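Went through the Farkanell bench rules again before letting anyone sign the sheet. Eleven pages now. Half of it reads like it was written for a caged arm bolted to a floor, and we have hands with fingers working over a table people lean on.

Rule 4, "indicator state shall be unambiguous." Fine, so what counts? The fingertips show blue, the housing shows green, and the rules never mention either color. I'd bet most of us would give different answers.
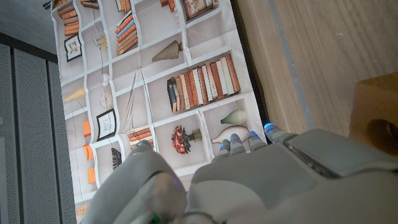

Hiltness wrote back on this one that color is a vendor matter, that the standard only asks for the state to be documented somewhere the operator can reach, and that a laminated card would satisfy it. Maybe it would. I've never seen a person read a laminated card with an arm moving next to them.

Rule 7, standing distance. The draft says 30 inches from the base while the arms are powered. Where does that number come from? Pulilov used 28 and I can't find a reason for that one either. Also no word on cables along the arms, or on whether a cup with something in it may stay on the table.
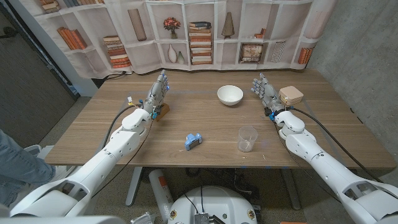 Boström annex, 11/19/21

Read the speed section twice. Limit is 215 mm/s with a person in reach, 395 otherwise, and no method given for checking either. A limit we can't measure is a wish - I'm not signing for it. Asked for a test procedure by December.

Rule 9 wants "soft surroundings" near the hand. Cloth backdrop passes, I suppose.
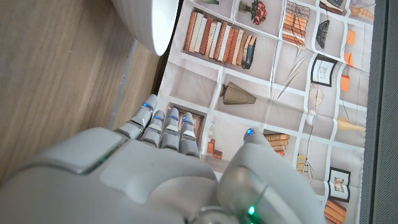

It says nothing about hard edges or dishes within reach of the fingers, so a bowl by the cloth is neither allowed nor forbidden. Marked it open. Same for rule 10, who holds the stop button when two people are at the bench. Left my initials off both.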